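Ticket: labels drifting on the roll, Ovlow desktop printer
Opened by: Urho Ikonen
Status: waiting on supplier

Hi again, me with the label trouble! I print our oval jar labels on the small Ovlow, and since I loaded the new Cerosari rolls the text creeps down a little with every label. By the end of a short run the bottom line is sitting right on the die cut.

What I've tried so far: ran the gap calibration (4 times, no change), wiped the sensor, swapped the ribbon and went back to the driver from December. I also put an old roll back in and it printed dead straight - so I'm pretty sure it's the stock.

Update, 4 pm: Apolinar Arellano from your side called, thanks for that! He had me measure the gap between labels. The old roll is 4 mm and the new one is 2 mm, and my template was still set up for the old one. I changed it and the first 7 came out fine, then the creeping started again (much slower, though).
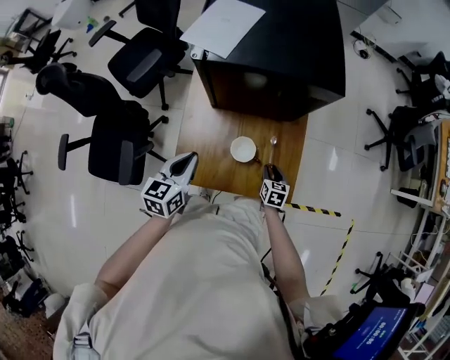 Apolinar also wondered if the backing paper is too see-through for the sensor, so I've turned the sensitivity down a notch and I'll run a full roll tomorrow morning. Can you ask Cerosari whether they do this oval with a black mark on the back? Please keep the ticket open till then.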